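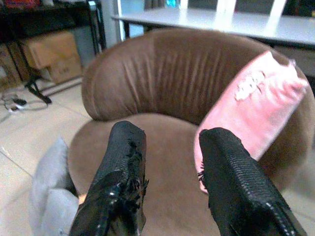 Automated room reset

Automated room reset is the use of two-armed robots to put furnished rooms back in order between users: lifting clothes and cloths off seats, straightening cushions, clearing chairs. It is sold mainly to operators of serviced apartments and shared lounges. Suppliers call it a replacement for light housekeeping, a claim that published results do not support.

Use at Stastberg

The lodging operator Gekley introduced the method at its Stastberg site, which has 46 rooms, under a contract with Seltura. The contract promised that 2 attendants per shift could be moved to guest services. Both posts stayed in housekeeping, and their duties changed to watching the machines, refolding what they dropped and logging faults.
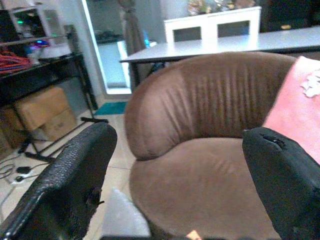
Effects on staff are usually left out of supplier figures. Seltura's count of 2000 completed pickups, for example, does not say how many needed a person to step in. Upkeep is also missing. The covering on gripper fingers wears – a small torn or frayed spot is easy to overlook beside a soft armchair – and cords on a tiled floor still have to be kept clear of anyone walking past. At Stastberg both jobs fell to attendants, with no change in pay grade. 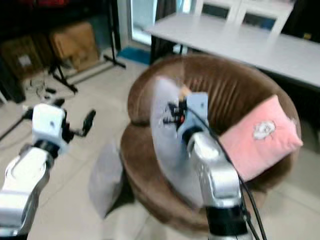 Rocío Arango wrote in a staff bulletin in February that the lifting had become easier on her back and the shift had become duller, and that she had not been asked about either. Ghizlane Salem replied that training was offered only at 6 a.m., before the paid shift began.

See also: Shimada trial; Task logging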